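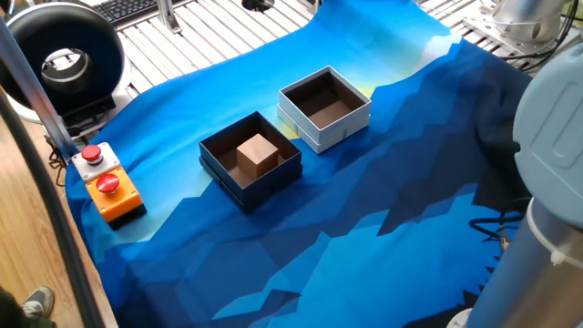
돌아갈 바다를 기다리며: 와사노 해양동물구조센터의 여름

해안 도시 와사노의 북쪽 방파제 끝에 자리한 와사노 해양동물구조센터는 좌초되거나 그물에 걸린 바다거북과 물범을 구조해 치료하고 방류하는 비영리 기관이다. 2018년 8월 6일 현재 센터가 보호하고 있는 동물은 모두 43마리이며, 이 가운데 절반 이상이 바다거북이다.

센터는 개소 이래 406마리를 구조하였고 그중 183마리를 바다로 돌려보냈다. 수의팀을 이끄는 카이원 로 팀장은 방류 숫자만으로 성과를 평가하는 데 신중한 입장이다. 그는 "회복이 더딘 개체를 서둘러 내보내면 같은 해안에서 다시 발견되는 일이 생긴다"며 "먹이 활동과 잠수 능력을 확인하기 전에는 방류 일정을 정하지 않는다"고 설명하였다.

구조에서 방류까지

신고가 접수되면 당직 구조원이 현장에서 호흡과 외상 여부를 확인한 뒤 이송을 결정한다. 센터에 도착한 동물은 격리 수조에서 혈액검사와 방사선 촬영을 받는다. 낚싯줄을 삼킨 바다거북은 수술이 필요한 경우가 많으며, 회복 기간은 개체에 따라 몇 주에서 일 년을 넘기기도 한다.

어린 물범의 경우에는 사람과의 접촉을 최소화하는 것이 원칙이다. 급여 담당자는 말을 하지 않고 수조에 접근하며, 먹이는 가림막 뒤에서 제공한다. 체중이 기준에 도달한 개체는 디안사 만이 아닌 딘사 만의 야외 적응장으로 옮겨져 조류와 수온 변화에 적응하는 기간을 거친다.

지역 어업인과의 협력

센터는 지난해부터 딘사 어촌계와 함께 폐그물 회수 사업을 진행하고 있다. 조업 중 건져 올린 폐그물을 항구의 수거함에 넣으면 센터가 이를 분류하여 처리 업체에 인계하는 방식이다. 참여 어선은 100척으로, 혼획된 거북을 발견했을 때의 응급 대처 요령도 함께 교육받았다.

과제도 남아 있다. 현재의 격리 수조는 여과 설비가 노후하여 여름철 수온 관리에 어려움이 있다. 센터는 이라르 지구에 제2치료동을 짓는 방안을 시와 협의하고 있으며, 설계안은 10월에 공개될 예정이다.

시민이 할 수 있는 일

해변에서 좌초된 동물을 발견한 시민은 직접 물로 밀어 넣지 말고 거리를 유지한 채 센터에 신고하여야 한다. 젖은 천으로 등갑을 덮어 주는 조치도 구조원의 안내를 받은 뒤에 시행하는 것이 바람직하다. 자원활동은 만 18세 이상이면 신청할 수 있으며, 사전 교육을 이수한 뒤 사료 준비와 수조 청소, 해안 순찰 업무에 배치된다. 정기 후원과 물품 기부에 관한 문의는 센터 운영지원과에서 받는다.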